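Re: [cell-buying] gripper budget, need numbers
From: Nattawut Sriwong
October 4, 2018

> Can we hold the second pair til next year? Norulley
> wants a PO by Friday.

Short version, 2,000 total. Pekasix grippers are 400 each, spare fingers 100.
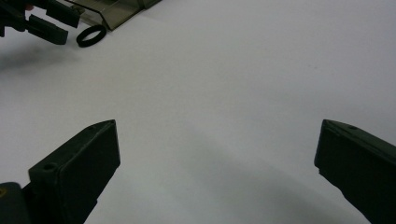 Do we need the spares now? Order one set per gripper, lead time is awful.

Cables next. Miettinen quoted 200, Drilura hasnt answered.

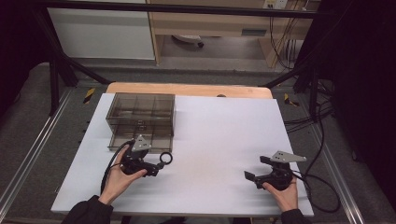
and I'm not waiting on them past Monday. Put Miettinen down.

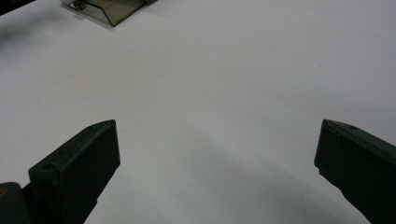 Second pair stays in. Cut the extra bins if you have to, the smoked plastic box does fine for teh small parts.

N.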